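The Mending Room

By the time she got to Gindedow the rain had filled the gutters on the main street, and the clinic had its lights on at three in the afternoon. She hung her coat on the back of the door and washed her hands up to the elbow. Her mother had taught her to sew at a kitchen table in Dalla, on flour bags and torn work shirts, and had made her unpick anything crooked. She still thought of the table when she started a closure.

The cut was short. She took hold of the left lip of it, drew the edge back a little, and brought the thread over in a loop.

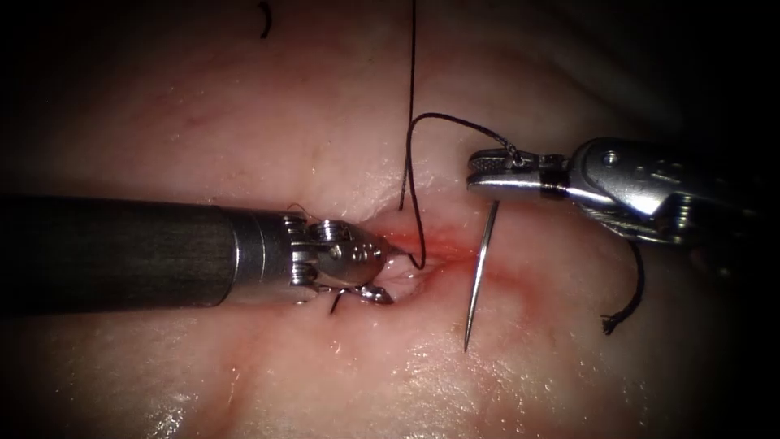 A stitch, with the needle hanging below the jaws.

Small bites, her mother used to say. Go in square and come out square. The old woman had never been inside an operating theatre until she was 71, and then she was the one on the table. Afterwards she asked to see her scar in a hand mirror. She looked at it for a long time and said the spacing was fair.

The nurse read out the time. Rain ran down the window behind her. Somewhere along the hall a kettle clicked off, and a man with a Hakala accent asked if there was any milk left.

She moved on to the knot. One throw, then the other way, then the first way again.
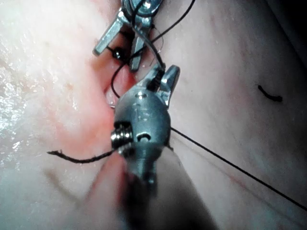 She had tied 1,000 of them on a practice pad the December she failed her exam, sitting up in bed with her boots still on. Most were bad. She had kept the pad and it was in a drawer at home, under the tea towels, stiff with black thread.

"Colour's good," the nurse said.

"Yes."

She pulled the strand until it lay straight and no further. Too tight and the edge goes white - her mother had known that about cotton, or something close to it. She asked for the scissors. The nurse put them in her hand, and she bent down to the light again.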